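Courses > Robot Learning Lab > Handout 4: Recording Demonstrations
Search this course Go

Each group records 30 demonstrations before training. Keep the bin and the conveyor on their grid squares – the tape is your only reference if something gets bumped.

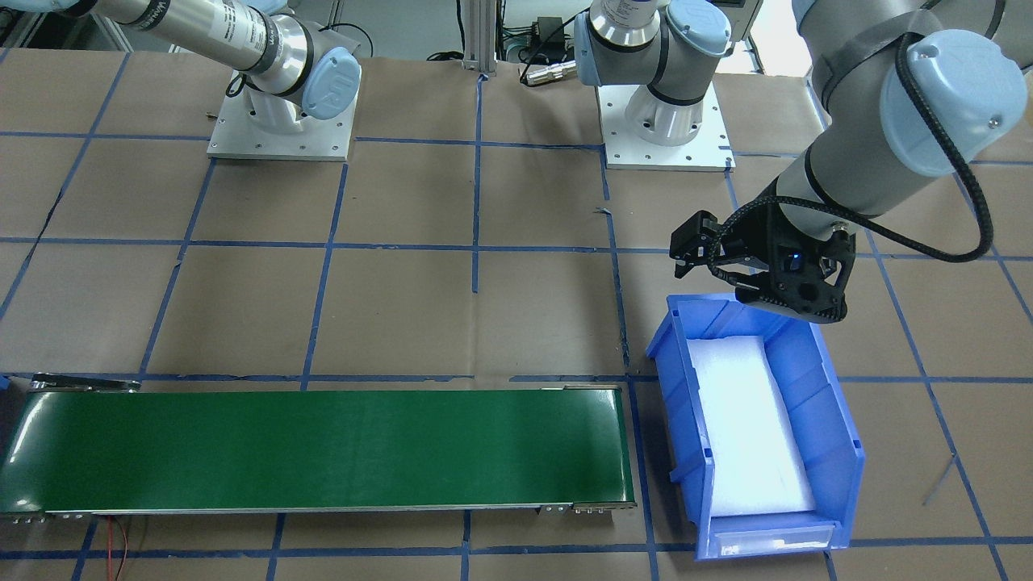

Fig. 1. Left gripper over the bin, belt empty.

Save the fixed view and the wrist view for every run. Start with the fingers open. 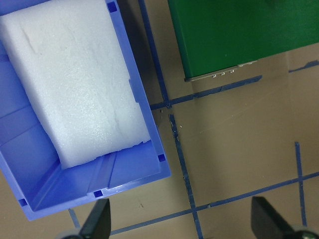 Label failed runs and keep them. Last September's set had 143 of them.

Comments
Do pauses count as failures?
No – trim them. G. Skov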